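Flisen border trade changes: your questions

Last updated April 2, 2024

What was agreed?

The two governments signed a memorandum reopening the Flisen crossing to commercial freight. It runs to six pages, and five of those are definitions and preamble. The operative part says trucks may cross again "subject to procedures to be determined". We have asked both trade ministries what those procedures are. Neither has given us a document.

Does this mean the import ban is over?

The ministers said so at the podium. The text says the ban on farm produce is "suspended", and a suspension can be reversed by either side with 15 days' notice. Dairy and live animals aren't mentioned at all, so we would assume they are still out until somebody puts the opposite in writing.

Will the tariffs come down?

There is no tariff schedule attached. The joint statement talks about "a favourable environment for exchange", and readers can decide how much that is worth at a customs counter. The old rates still appear on the customs website.

When do trucks start crossing?

July, according to the foreign ministry. The roads authority says the weighbridge on the Vonasitz side needs rebuilding first and has not called for tenders. Those two claims are hard to put together. July was also the month named last time the crossing was about to reopen.

What is the Fukora corridor, and is it part of this?

Fukora is the name given to a proposed freight route from Vonasitz to the coast. It was mentioned in both speeches and appears nowhere in the memorandum. No funding has been announced. Treat it as a separate project, and an unfunded one.

Who benefits?

Large hauliers with depots already at Flisen, mostly. Small growers around Hung were promised a simplified permit when the last agreement was signed. The form that came out of it was longer than the one it replaced, and several growers told us they gave up on it.

Is there a dispute process?

A joint panel with 2 members from each side. There is no tie-breaker and no deadline for a ruling, and its findings won't be published. We don't see how a trader with a load of tomatoes going soft in the queue is helped by that.

Where can I read the memorandum?

A summary is on the foreign ministry's website. The full text is available on request, in person, at the ministry's reading room during business hours. Copying is not allowed, so take notes.

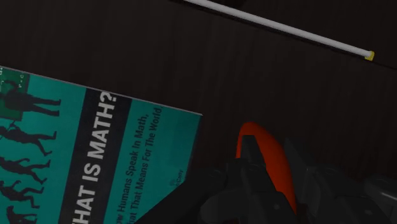
Corrections and contact

If you have crossed at Flisen with goods, or tried to, we'd like to see your paperwork. Write to the trade desk through the contact form and remove any licence numbers first.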